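2월, 양팔 셀 작업노트 (Tanabe 벤치)
작성: Kamata / 공유: Garcia, Sadeghi

14:10 핸드오버 반복 시험 중 정지. 201회째 사이클에서 오른팔 손목축 과전류 알람. 코드 32. 비상정지는 쓰지 않았고 컨트롤러가 스스로 토크를 내림. 다친 사람 없음.

로그를 보면 왼팔이 열림 명령을 받기 전에 오른팔이 당기기 시작했다. 두 그리퍼가 같은 물건을 문 상태로 0.4초 정도 서로 끌었고, 그 사이 오른팔 손목 전류가 한계 2,000 mA를 넘었다. 어제 Sadeghi가 대기시간을 줄인 버전을 올렸는데, 열림 확인 신호를 기다리는 줄까지 같이 빠져 있었다. 리뷰는 내가 했고 못 봤다.

## 손가락 쪽 점검

- 왼쪽 그리퍼: 얇은 금속 조각을 물려 놓고 봄. 손가락 두 개가 가운데 이음선을 따라 맞물린다. 패드 들뜸은 손으로 눌러 확인, 이상 없음.
- 오른쪽 그리퍼: 위쪽 노란 손가락 앞날이 거칠고 조금 깨져 있음. 이번 건으로 생긴 것인지는 모름. 지난달 점검표에 손가락 항목이 아예 없다. 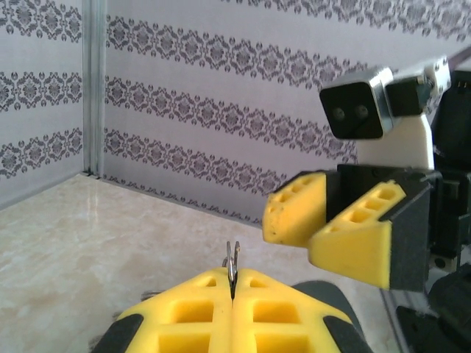 ## 재현

15:30 속도를 절반으로 낮추고 구버전(805)과 현재 버전을 번갈아 돌림. 구버전은 알람 없음. 현재 버전은 세 번째 시도에서 같은 코드가 다시 떴다. 전류 파형도 앞의 것과 거의 겹친다. 기계 쪽보다 순서 문제로 보고 진행.

Garcia 의견: 열림 확인만 되살리면 부족하다. 확인 신호가 안 오면 양쪽 다 그 자리에서 멈추고 사람을 불러야 한다. 동의함. 지금은 타임아웃이 나면 그냥 다음 동작으로 넘어간다. 이 부분은 구버전도 똑같다.

손목을 따라 내려오는 보라색 케이블도 같이 봤다. 팔꿈치 바깥으로 불룩하게 나오는 구간이 있어서 급정지 때 걸릴 수 있다. 오른팔 쪽은 받침 옆에서 고리가 크게 진다. 이번 알람과 관련은 없어 보이지만 묶는 위치를 바꾸기로 함.
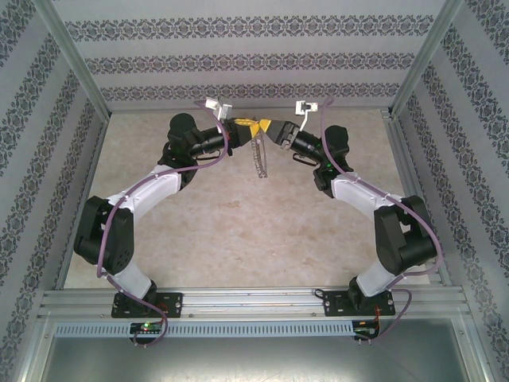 양팔 전달 위치. 두 그리퍼 끝이 매달린 물체 위쪽에서 거의 맞닿음.

## 조치

1. 현재 버전 내리고 805로 복귀. 완료.
2. 열림 확인 대기 복구, 타임아웃 시 양팔 정지. Sadeghi.
3. 손목 전류 경고를 한계보다 낮은 값에 하나 더 둘 것. 값은 Garcia와 정한다.
4. 오른쪽 위 손가락 교체. Clarner에 재고 문의해 둠, 답 없음.
5. 점검표에 손가락 앞날과 케이블 고리 항목 추가. 내가 함.

2번이 들어갈 때까지 무인 반복 운전 금지. 셀 문에 메모 붙였음. 손으로 한 단계씩 돌리는 것은 괜찮지만 정지 버튼 옆에 한 사람이 서 있을 것.

미확인: 손목축 감속기에 유격이 생겼는지. 전원을 내리고 흔들어 본 느낌으로는 왼팔과 차이가 없었는데 게이지로 잰 것은 아니다. Hattori가 다이얼 게이지를 가져오면 다시 잰다.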